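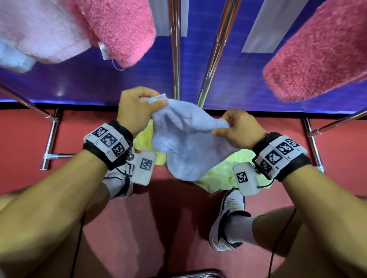
The lavender one, terry, over the lime green cloth

Towels going stiff and scratchy, what are you all doing?
Posted in: Laundry and Linens

marigold_porch
November 5, 2019

Hello everyone, long-time reader and very occasional poster. I've finally got something to ask that I couldn't find in the old threads (and I did look, I spent most of an evening in there and came out with three soup recipes and no answer).

We moved to Urko in March and ever since then my towels have been getting rougher by the week. The lavender one up top is from a set my sister gave me in 2017 and it was the softest thing in the house. Now it feels like something you'd scrub a pot with. It still looks perfectly nice, which is almost more annoying! My husband says a scratchy towel dries you better. I love him but I am not going to live like that.

I wash warm, regular liquid detergent, a capful of softener, and dry on a rack in the spare bedroom, same as I've done for years. The dryer came with the house and I haven't trusted it since it ate a button and made a noise about it. Is it the water? The towels getting old? Me?

Thanks in advance, and sorry for going on.

---

tobyandthehens
Welcome out of hiding, marigold! Urko has terribly hard water. My aunt lived out there and you could hear her kettle from the street, it was that full of scale. I'd bet my lunch that's your trouble.

What I'd do is one wash with a cup of plain white vinegar and no detergent at all, hot as the label allows, and then a second wash with half a cup of baking soda. Don't put them both in together or they just cancel each other out. It won't smell like salad when it's dry, I promise.

---

Nastovel_Nan
I'm going to be the grump here and say please don't put vinegar in your machine every week. Once, fine. But I did it religiously for a couple of years because I'd read it somewhere, and when the repairman came he pulled out the door seal and it was all soft and gummy along the bottom. He blamed the vinegar. Maybe he was wrong, he also told me the moon affects the spin cycle, but I had to pay for the seal either way.

The real villain is the softener. It leaves a coating, the coating holds on to the soap, and the towel gets stiffer and stiffer, so you add more softener. Stop using it on towels altogether. Keep it for your sheets if you like the smell.

---

tobyandthehens
Nan, I've used vinegar every other week for ages on the same machine and the seal is fine. I do wipe it down afterward though, so maybe there's that. Agree with you completely about the softener.

---

ekene_o
Hi marigold, Ekene Oyewole here (I use my real name because I can never remember the made-up ones). I did the linens for a guest house in Rustau for six years, so I have handled a great many towels, and I have opinions about them that my family is tired of hearing.

Both of the people above are partly right, in my view. Hard water is the start of it and softener makes it worse. But what I think most people overlook is the drying. A towel that hangs completely still in a closed room will dry stiff even in lovely soft water. The little loops go flat and then they set that way. At the guest house we had no dryer for the whole first winter and this is what we did:

Take the towel out as soon as the machine stops. Don't leave it sitting in there while you have your coffee (I know).
Hold it by two corners and give it a proper snap, ten times or so, until your arms complain.
Hang it with air on both sides, and open a window a little if the weather lets you.
When it's nearly dry, take it down, snap it again, and rub it against itself between your hands for a minute.

It sounds like a lot but it goes quickly once it's a habit. The owner, Mrs. Okafor, used to stand at the back door and time us, very cheerfully, with a kitchen timer.

Also, use less detergent. Whatever you're using, try half. A load of towels holds on to soap like you wouldn't believe.

---

pintsize_pam
Half the detergent in HARD water though? I thought you needed more in hard water, not less. It says so right on the back of my box.

---

ekene_o
Pam, that is a fair point and I should have been clearer. You do need a bit more in hard water than you would in soft. But marigold mentioned a liquid and a capful of softener on top, and my experience is that most of us pour without looking at the lines in the cap. If you've been measuring carefully, leave it where it is. Adding an extra rinse is the safer thing to try first, now that I think about it.

---

gus_from_the_lake
I'm with the husband. Scratchy towel, line dried, wakes you right up in the morning. My wife buys the fluffy ones and they just push the water around. New ones especially, you may as well dry off with a raincoat.

---

Nastovel_Nan
Gus, you say this every time towels come up and every time I picture you looking like a boiled ham.

---

gus_from_the_lake
A very DRY boiled ham, Nan.

---

quietkettle
Just want to add something on temperature, because I made this mistake myself. I went straight to the hottest setting to "strip" my colored towels after reading about it, and a lovely plum set came out the shade of old dishwater. If yours is a pale color like lavender there's less to lose, but I'd still keep to 60 Celsius at most and check the tag first. And please keep that lime green cloth out of it! Bright colors like that are the ones I worry about next to anything pale.

On spin speed, mine goes up to 1000 and I drop it lower for towels. I think it squashes them less, though they take longer to dry, so in a damp house you might not want to.

---

marigold_porch
Oh, you are all so kind, I went out to the shops and came back to all this! I have read it twice, once out loud to my husband, who would like Gus to know he has a friend in Urko.

I've put the softener at the back of the cupboard. I checked the cap on my detergent and, well, there are lines in it, and I have been sailing well past every one of them since I don't know when. So Ekene had me figured out there. Tomorrow I'll do one vinegar wash (just one, Nan, and I'll wipe the seal) and then an extra rinse, and the snapping. I may do the snapping in the yard so I don't knock over the lamp.

quietkettle, I'm so sorry about your plum ones. The green will go in with the dark things from now on.

---

tobyandthehens
Let us know how it goes! And if you ever want those hens' eggs, Rustau market, first table past the bread lady.

---

pintsize_pam
Following this one, mine are like roof shingles. Does the snapping work on bath mats too, or are those a lost cause?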